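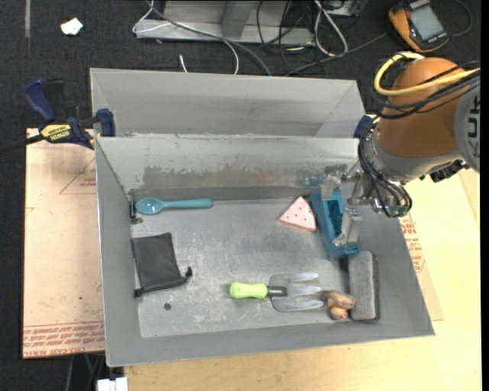
Home goods resale shop Munderon will open a sorting room and bin sale floor in Trikville in August, the company said today. The new space is meant for the small household items that most secondhand stores turn away or sell in sealed bags. These are the things that come out of kitchen drawers, toy boxes and garden sheds when people move or clear out, and they usually arrive together. A single gray metal bin can hold a teal spoon, a black drawstring pouch, a pink toy slice and a garden hand fork with a lime-green handle, and each of those belongs on a different shelf. Under the new setup, mixed bins will be sorted piece by piece before anything reaches the sale floor.

The Trikville site is the second for Munderon, which has run a shop in Ikeda for 5 years. It takes over a former carpet showroom on Erkton Road. The building has a loading door at the back, parking at the side and enough floor space to keep sorting and selling apart – something the Ikeda shop has never had.

"People bring us boxes that were packed in a hurry," said Glenys Landeg, general manager of Munderon. "There's a spatula, a jump rope, half a sewing kit. In Ikeda we have one table for all of that and it fills up by ten in the morning. We needed a room where the sorting could go on all day."

How the sorting works

Donated and bought-in goods are tipped into open metal bins. Items are taken out one at a time and sent to one of five areas: kitchen, garden, toys, bags and pouches, and general. Anything that can't be identified goes to general. So do odd parts, lids without boxes and boxes without lids, which are kept for two weeks in case the other half turns up in a later load.

Garden hand tools are checked for loose handles. Spoons, ladles and other kitchen pieces are washed before pricing. Toys are checked for cracks and small loose parts, and play food is sorted into sets where possible. Single pieces of play food are sold by the scoop.

Munderon chose metal bins over the plastic tubs it used before. The plastic ones split along the rim after a few months, mostly from garden tools being dropped in. The metal bins scuff but they hold up, and they can be hosed out in the yard.

"The old tubs cost us more than they saved," said Costel Stojanović, who manages the Trikville site. "I also like that they're gray. You can see what's in there. With the red tubs you'd miss a red toy every time."

Selling by the bin

The sale floor will have 47 bins when it opens. Most items will be priced by area, with a colored dot on the shelf edge in place of individual tags. Shoppers can also buy an unsorted bin at a flat price and take it home as it is. The Ikeda shop tried this last fall and sold out of unsorted bins on the first morning – mainly to teachers, market traders and parents of young children.

Store hours will be the same as in Ikeda. Drop-offs will be taken at the back door until one hour before closing. The site can accept kitchenware, hand tools, toys, storage boxes, bags and small household goods. It can't accept mattresses, paint, car seats, large appliances or anything with a fuel tank.

The company expects to handle 1000 items a day once the sorting room is fully staffed. Hiring is under way for sorters, cashiers and a driver. Suleiman Aliyu, who has led sorting in Ikeda since the shop opened, will train the new staff and will split his time between the two sites through the end of the year.

"Most of it is learning where things go," Aliyu said. "A sponge can be kitchen or it can be car care. A pouch might have come off a tent. You ask the person next to you and you keep moving."

Goods that don't sell within 2 months will be offered free to local schools and play groups, which can ask for a particular area, such as garden or toys. Requests should be made by email to the Trikville store, with a pickup day agreed in advance.

Press visits to the sorting room can be arranged before opening through Živko Softić in the Munderon office. Closed shoes are required past the loading door.

About Munderon

Munderon buys, sorts and resells used household goods. It is privately owned and has its office above the Ikeda shop.

News > Company > Press Releases

We use cookies to remember your store and improve this site. By continuing to browse you agree to our use of cookies. Accept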